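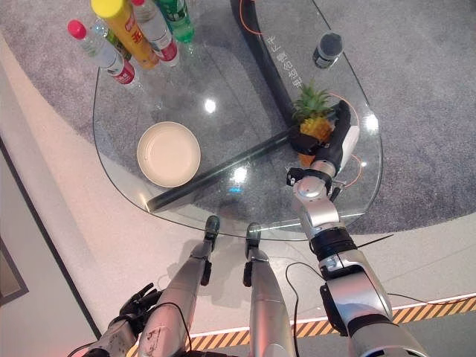
Re: Selling with tenants still in the place?
Posted in January, 9:25 pm
By a list member in Pindlow

Hi all,

Jumping in on this one because we did it last year with our rental on Harries Street, and I wish I'd asked the list first like you did!

> We have a two-bedroom with tenants on a lease that
> runs through the summer. We'd like to list it this
> spring. The agent says wait until it's vacant, my
> brother says sell it as is to an investor. Has anyone
> sold with people living there? Did it hurt the price?
> And how did you handle showings without driving
> everyone crazy?

So, first thing: read your lease before you do anything else. Ours had a paragraph on showings that I'd completely forgotten about (I signed the thing, you'd think I'd remember). In our case the lease went along with the sale and the new owner just became the landlord. I gather that's pretty normal, but the rules on notice and deposits change from state to state, so please spend the money on an hour with a real estate lawyer. I'm only a person who did this once.

On price, I think we came out a little lower than we would have with an empty place, but we also never missed a month of rent and never paid to heat a vacant unit. We had 2 offers. One was from a couple who wanted to move in themselves, and they walked when they understood the lease had months to go. The other was an investor who already owned over by Nalolov Park, and she liked that there was rent coming in from the first day. That's who bought it.

Showings were the part I dreaded. What worked for us was taking $300 off the rent for each month we were listed, and putting all the showings into one late afternoon block, 4 to 6. The tenants took the dog out and came back when it was over. I also paid $25 for a lockbox so I wasn't driving across town with keys every time – worth every penny. Don't expect them to stage it for you. There were dishes in the sink at a couple of showings and a bike in the hall at all of them, and buyers looked right past it.

Paperwork! Your buyer will probably want a signed statement from the tenants saying what the rent is, what deposit you're holding and whether there are any side agreements. We had one I'd never written down (they mowed, I knocked a bit off) and it held us up while everybody sorted it out. Ours closed through Jarnska Title and they were patient with me, but they did want the deposit handed over as its own line on the closing statement. Oh, and tell your insurance agent the closing date. I kept paying on a house I didn't own for a while there.

As for your agent saying to wait, ask whether he's ever sold an occupied rental. Ours hadn't, and we switched to one who had. Night and day.

Happy to send you the letter I gave our tenants if you want something to start from – just write me off list.

Good luck with it!

Recent on this list
Radon test came back high, who pays?
Shared driveway and no easement on record
Re: Re: Is a 630 credit score hopeless for a refi?
Pindlow transfer tax form, new version
Looking for a home inspector who'll go up on the roof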